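Elthorpe Facilities Service Desk
Request 514: Shared tables, ground floor project room
Category: Furniture and storage / Lost and unclaimed property
Status: Closed
Opened by: Kaja Jõgi
Assigned to: Arvo Turunen
Date opened: October 8, 2019

Summary of request

The requester reports that personal belongings are being left on the shared white tables past the end of the booking period. The next group to use the room is required to move them, and on two occasions an item was later reported missing. The requester asks that the desk confirm what is to be done with such items, who may handle them, and whether the storage cabinet in the corridor can be brought back into use. The cabinet has been locked since February and no key is held at reception.

Entry 1, Arvo Turunen

Request received and accepted. The room log shows that the space was booked to the Nella study group in the morning and left open in the afternoon. Reception has been asked to forward any inquiries from owners directly to this ticket. No item is to be taken to the main building until a record has been made.
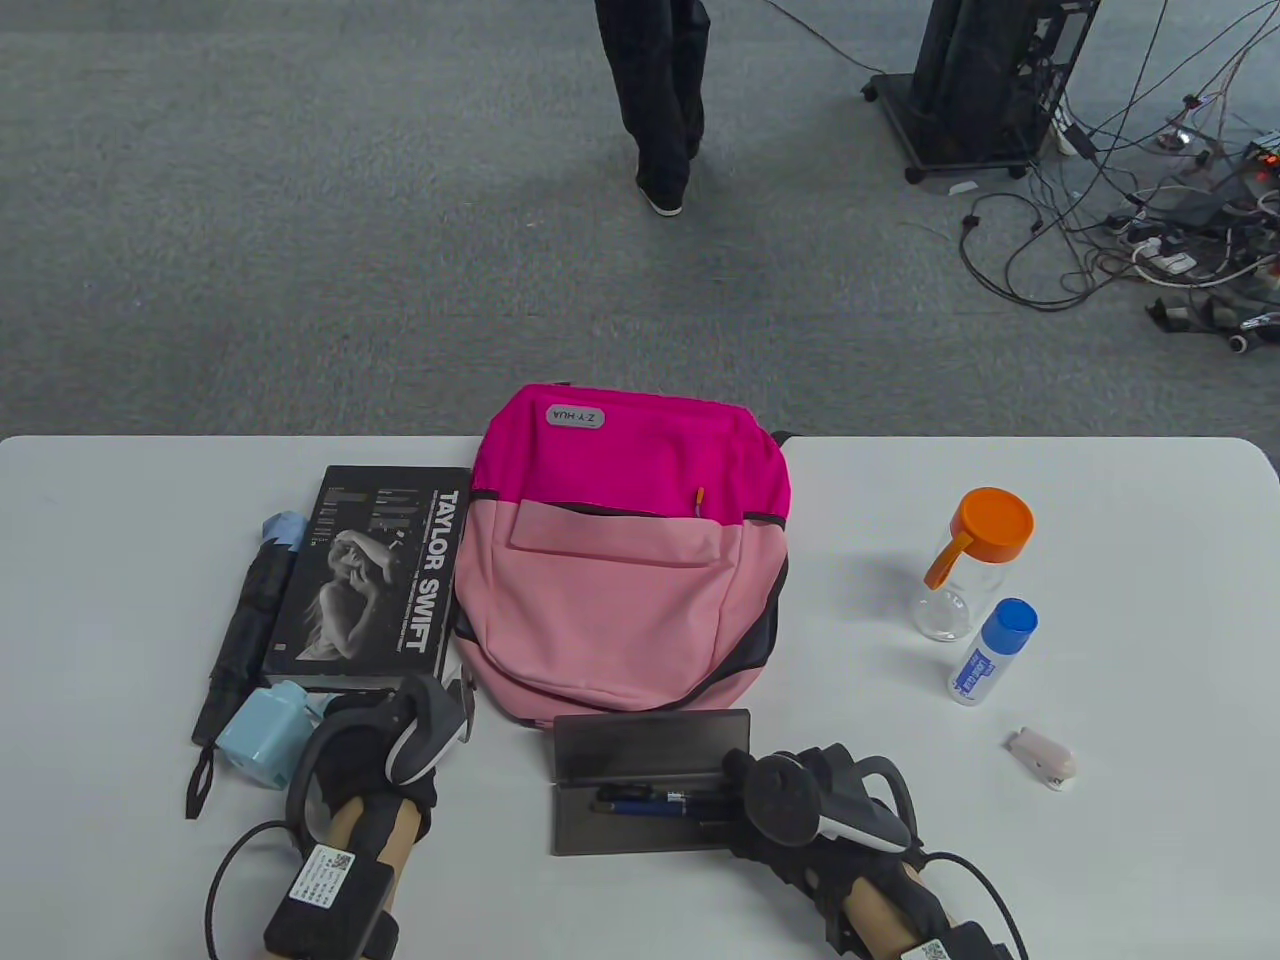

Unclaimed property in Elthorpe rooms is recorded by table, and one record is opened for each owner where the owner can be determined. In this case ownership could not be determined from the items, and a single record has been opened. The principal item is a pink backpack with a small label reading "Z·Y HUA", and the record has been filed under that label for ease of searching. The folded black umbrella, the boxed Taylor Swift title and the clear bottle with the orange screw lid are entered beneath it as separate lines. The pen case is entered together with the pens inside it. Staff are reminded that bags are not to be opened for the purpose of identification unless two members of staff are present.

Entry 2, Eglė Org

The corridor cabinet has been inspected. The lock is a Vollon cam lock and turns freely, but the latch does not withdraw. The cause is a bent latch plate on the inside of the left door. The right door is sound. Replacement plates are not kept in stock. An order has been placed with Sung at a cost of 80, charged to the furniture budget. Two keys will be supplied with the part.

Entry 3, Arvo Turunen

Interim arrangement agreed with the requester. Until the cabinet is repaired, small articles are to be kept together and bags are to be held at reception. Fragile articles should be kept apart from bottles. Gloves are available to staff who handle unclaimed property, although their use is not required for ordinary stationery. When a tray or case is moved, it is to be held level and set down flat so that the contents do not shift.
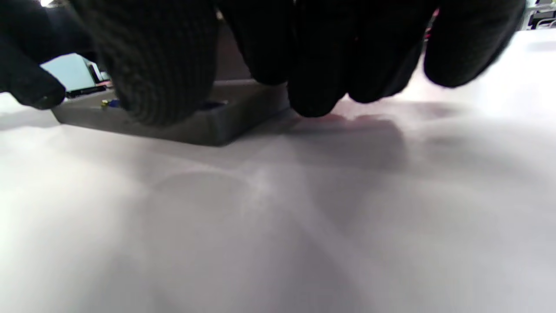
Gloved handling of the dark gray tray at the tabletop.

Entry 4, Cuiping Tian

Comment from the property office. The wording on the notice in the room is out of date. It states that unclaimed items are kept for the remainder of the term, whereas the current rule refers to the end of the following month. The notice also gives the old extension for reception. Please remove it. A corrected version has been sent to print, and up to 200 copies are available for other rooms on request.

Entry 5, Ott Org

Latch plate received and fitted. Both doors of the cabinet now close and lock. One key has been signed over to reception and the other is held by the property office. The upper shelf is limited to light articles, as its left bracket is worn. A separate request should be opened if a new bracket is wanted.

Entry 6, Arvo Turunen

Corrected notice posted beside the door. The requester has confirmed that the arrangement is satisfactory and has asked that the same notice be provided for the upstairs room. This has been passed to the property office.

Resolution

Cabinet repaired and returned to use. Property record opened. Owners may claim items at reception by describing the article and signing the record. Booking groups are asked to clear the tables before leaving the room.

Related requests: 400 (cabinet key not held at reception), closed as duplicate.

Ticket closed by Arvo Turunen. To reopen, reply to the closing notice and quote the request number.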